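May 2021, Friday. Groscombe workshop, bench 2. Entry by T. Pacheco.

Carried on with the small parts storage. The cardboard trays from the old cupboard are nearly cleared. Remaining: two trays of mixed fasteners, one of rubber feet and grommets, one marked "Drekholm spares" in Vaughn's writing that holds almost nothing from Drekholm.

**Stock position**

Ledger count at close of April was 2,541 loose pieces. Bagged and entered as of this afternoon: 1,788. The remainder is in the four trays, less whatever gets binned. Liviu wants the stripped M3 screws kept for the scrap metal tin, so they are not to be written off as waste. Entered them as "scrap, ferrous" for now.

**Bags**

Using the clear zip-lock type, two sizes. The small size is fine for washers and circlips. It is too tight for anything with leads attached; the seal rides over the lead and pops open when the bag is stood up in the drawer. Moved all pigtails and short looms to the large size.

Procedure as settled with Radu Toma on Tuesday:

1. Wipe parts with a dry cloth. No solvent on rubber.
2. Fill to no more than two thirds.
3. Lay flat, press the air out from the bottom toward the seal.
4. Close the seal from one end with thumb and finger, then run back along it once.
5. Label at the top right corner, below the seal and never across it.
6. Enter the bag number in the ledger before it goes in the drawer.

Step 3 matters more than I expected. Bags closed with air in them take up nearly twice the drawer depth, and the row behind gets pushed under the runner. Drawer 4 jammed on Wednesday for this reason. Had to take out drawer 5 and reach in from underneath. One bag split, contents recovered, re-bagged under the same number.

Labels: the paper ones from Nustden lift at the corners after a few days on the polyethylene. Tried 12 of them with the bag surface wiped with isopropyl first. All still down this morning. Will do the next batch the same way, but wipe before filling, so nothing gets on the parts. Pencil smears on them. Fine black marker is legible and dries in under a minute.

**Dark parts**

Black and dark green pieces are a nuisance to identify once bagged. Under the bench lamp the film throws back so much glare that the contents read as one lump, and wrinkled bags are the worst. Sorin turned the lamp to come in low from the side, which helped a little. Pulling the film tight over the contents helps more. Neither is a substitute for a proper label. For dark parts I am now writing the description in full on the label as well as the bag number, e.g. "grommet, 8 mm bore, black" and so on.

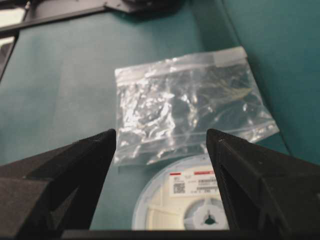
How full should a bag be before starting a second one?

Two thirds at most, measured with the bag lying flat, so there is enough spare film to close the seal without parts sitting under it.

**Drawer order**

Fasteners in 1 to 3, rubber and plastic in 4, electrical in 5 and 6. Drawer 7 is held for returns and anything without a number. Vaughn asked whether electrical could go at the top, near the soldering station. No objection in principle, but the top drawers are the shallow ones and the large bags won't stand in them. Could lay them flat. Leave until the drawers have dividers.

Dividers: 63 mm high strips, offcut ply from the rack under the window. Sorin to cut Monday. Check the inside width of drawer 6 separately, it is not the same as the others. Measured it twice and got a difference of 3 mm front to back.

**Open**

- Large bags getting low. Order one carton, same gauge as last time.
- Drekholm tray: ask Vaughn what he wants kept.
- Ledger page for drawer 4 has two entries against one bag number. Mine, I think. Correct it before the next count.
- Liviu has the good marker.

TP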